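Speaker notes – "The Shelf in the Hall Closet"
Medholm Library evening series, slot two, after Barry Whitlock on home networks

Start when the chairs stop scraping. Title slide stays up. Thank Barry. Do not mention the projector.

Opening. Ask who still owns a VHS tape. Hands. Ask who still owns a machine that plays one. Fewer hands. Ask who has tested that machine since they last moved house. Wait. Let the silence do some of the work, I'm not paid by the word.

My own case: 36 camcorder tapes in a Birkett shoe box, all labeled by my father, who believed a label should say "Misc." Four of them say "Misc. 2." I put off copying them for most of my adult life, on the theory that tape was the old reliable thing and files were the flighty new thing. Then a tape came out of the player a good deal longer than it went in.

Slide 2.
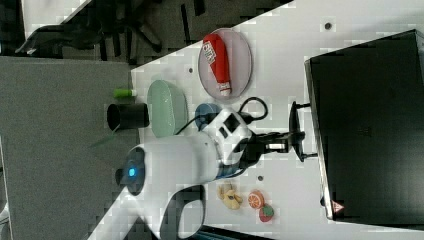 Main point of the first half: the format doesn't die on the day the stores stop selling it. It dies slowly, in the repair trade. First the belts get hard to find, then the heads, then the one man who knew how to line them up retires and takes up sailing. Blank tape was on sale at my drugstore long after the last person in town who could fix a deck had closed up.

(If someone says discs solved this: they did, for a bit. Hold up the disc from my cousin's wedding. Point to the cloudy ring at the edge. Put it down gently, she may be here.)

The three ways to get tapes copied. Keep this brisk, people want prices.

One. Do it yourself with a capture box. I bought the Cornex. The box is fine. The software believes it is still the year it was written and wants a computer that agrees. Copying runs in real time, so a 60 minute tape takes 60 minutes, and you have to sit near it in case it goes blue. I have now watched my sister's entire piano recital, including the other children.

Two. A mail-in service. I sent a batch to Arkent. Good picture, polite emails, and the bill came to 700 dollars once they had added the thumb drive, the return box and something called handling. Read the page on how they charge: by the tape or by the hour. A tape with 10 minutes of birthday and the rest snow costs the same as a full one if you pay by the tape.

Three. Somebody local. Stavros Vlachou on Mill Street still has two working decks and will tell you, at length, why the second one is better. Slow, cheap, cash. Bring them rewound or hear about it.

Pause for water.

Slide 3.
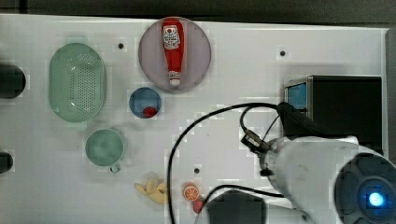 Ketchup bottle on a plate, with a green colander to the left.

Second half: what to do once you have files. Everyone skips this part, me included. The copies sat on one thumb drive in a kitchen drawer with the takeout menus for a whole winter. So:

Keep two copies in two buildings. Your desk and your other desk are one building.

Rename the files before you forget who is in them. "Tape 07 final" will mean nothing to your kids. Names, place, year if you know it, a guess with a question mark if you don't.

Open a few every year and play them through. Put it on the calendar for some dull Monday.

Don't throw the tapes out yet. I know. I have the closet too. Wait until you've checked every file to the end – I lost the last part of a Christmas because the capture had stopped and I had only looked at the start.

Streaming, if asked: I will be asked. Yes, it's handy. No, your father's "Misc. 2" is not on it, and films you "bought" there can go away when a contract does. Keep this under two minutes, I get worked up.

Questions. Repeat each one for the back row. If the man with the Betamax comes, let him talk, then send him to Stavros.

Doors lock at 9 sharp. Handouts are on the table by the coats. Take the shoe box home this time.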